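Sorting craft bits on a small shared table

Masson
3 comments · Share

We have a big wooden worktop that gets used for everything, and the small bits for the children's craft afternoon on Sunday end up all over it. I have put a little gray-green table on top with a green, a blue and a red plastic basket side by side, so things can be sorted by type. The red one is taller and sticks out slightly over the edge on the right.

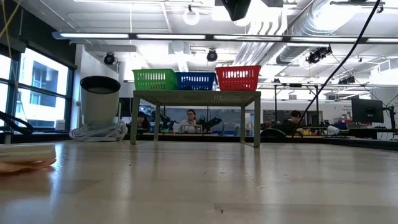
Do baskets with slots in the sides work for small things like crayons? They do for anything boxed, but loose crayons and pencils poke through the slots and snap, so line the basket with card first or keep them in their packets.

What I want to know is how other people split things between three baskets, and whether I should label them. I can spend up to £50 if something different is needed.

Share

Petuteo
12 likes

I would sort by who uses it and forget about type. We had one basket for drawing, one for threading and bracelets and one for glue and scissors, and it lasted more than 4 terms. Put the drawing things in the lowest basket so small children can see in. Labels are worth doing, but tie them on with string as sticky ones peel off slotted plastic.

Move the red basket in a bit or swap it for a narrower one. A tall basket over an edge gets knocked by sleeves.

Boxed crayons and odd loops or rings are the things that get left out at the end. I go over the worktop last and pick those up before anything is wiped down.

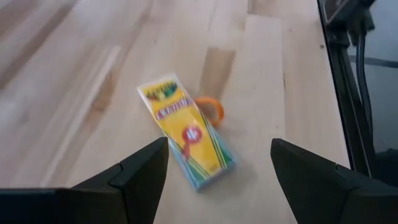
Gosuto disagreed about keeping crayons in the box, saying the flaps tear within a week and an old ice cream tub with a lid does the job better. It fits in most baskets and can be washed.

2 comments · Share

Zukero
1 like

just use one big box. we have 400 odd bits in ours and the kids tip it out anyway

Share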